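Mit 20 Sitzen über die Bucht

Wer im Oktober morgens in Hullton einsteigt, bekommt das schönste Licht der ganzen Küste gratis dazu! Die kleine Linie Mac Carthaigh fliegt jetzt viermal am Tag nach Mimville, ab 149 Euro. 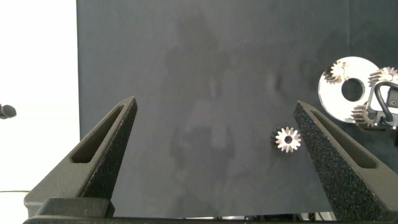
Lesezeit: 1 Minute

Pilotin Sharon Mussa kennt hier jede Sandbank. Rund 1.000 Meter über dem Wasser zieht sie eine weite Kurve, und plötzlich liegt Gretwood unter uns – die Leuchttürme, die Fähren, herrlich!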